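Street Trees and the Water Under Them: Elisa Bellini on Soil Volume
May 2025
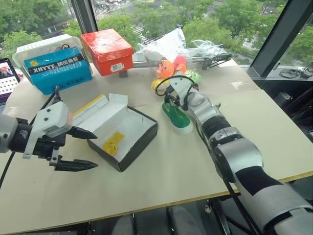

Why the pits are too small

Elisa Bellini has specified planting pits for street trees at Lamow since the firm opened its landscape office. Her complaint with most city standards is that they list trunk caliper and spacing and leave out soil volume. "A pit of 143 cubic feet will keep a small maple alive," she said. "It won't give you a canopy. For the species people ask for, I start at 800."

On the Cestine corridor her team linked pits under the sidewalk with suspended paving, which brought the shared volume to 1350 cubic feet for each pair of trees. The loam was placed in lifts and left uncompacted. Bellini rejected 11 loads for clay content. "The supplier was annoyed. The test results were clear."

Drainage and crossings

Trees near crosswalks are the hardest, she said, as curb ramps and signal conduits take the space where roots would go. Her detail moves the underdrain to the curb side and keeps the inlet upstream of the ramp.

Irrigation runs for two growing seasons and is then shut off at the valve. Asked whether that is too short, Bellini pointed to the soil. "If a tree needs a hose in year three, the pit was wrong." Probe readings from the corridor are taken again in October, before the leaves drop.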